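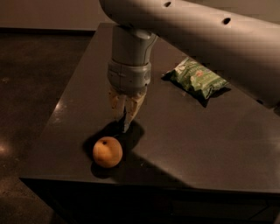
Figure 12. Tabletop with a small orange fruit and a crumpled green snack bag.

4.2 What stays on the table

Most of the shared tables at the Landitz office were cleared by someone, sometime, according to everyone. Our diary entries are less confident. Participants wrote down each item they left behind and what they expected to become of it, and the 1,376 entries suggest that expectation does a good deal of the housework.

Fruit and snack packaging, as in Figure 12, fared differently. A small orange was nearly always recorded as "food," even by people who had no plans to eat it, and was left in place out of something close to respect. One participant moved the same piece of fruit on 13 occasions to wipe under it. A snack bag had no such standing. Once crumpled it was written up as trash, usually somebody else's, and this held whether or not the writer had checked inside.

We coded both kinds of item under the Sima scheme, which sorts leftovers by who is expected to act on them. The scheme has a category for "owner unknown, value assumed," and it filled up quickly. The category for "owner present and willing" remained tidy throughout.

Bags left flat were reported as harder to claim than bags left standing, and three entries describe a flat bag as "part of the table by now." We return to this phrase in Section 5, where it gives the coders some trouble.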